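Preparar la infusión de la noche con el hervidor Grorlow

Antes de empezar, respire un par de veces y tómese su tiempo, que las hierbas no tienen prisa.

1. Llene el depósito hasta la marca interior y encienda el hervidor.
2. Ponga en el filtro 3 cucharaditas de la mezcla Okance, sin apretarla.
3. Vierta el agua, tape y deje reposar mientras va bajando las luces de casa.

Precaución: si está embarazada o toma medicación, consulte antes con su médico, por favor.

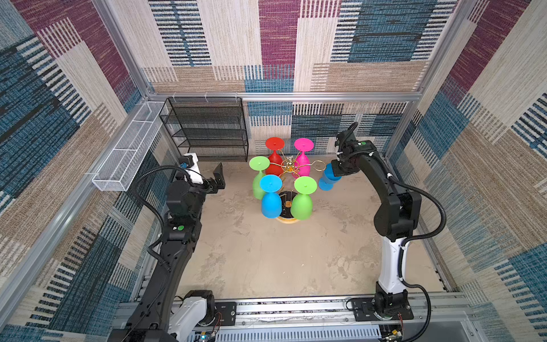 4. Beba la infusión a sorbos pequeños, sentado y con el teléfono lejos. Ayuda mucho elegir un rincón de colores que le resulten agradables —telas a rayas en crema, azul y ciruela, por ejemplo— y volver a él cada noche, para que el cuerpo lo vaya asociando con el descanso.

Nota: enjuague el filtro solo con agua y déjelo secar destapado hasta el día siguiente.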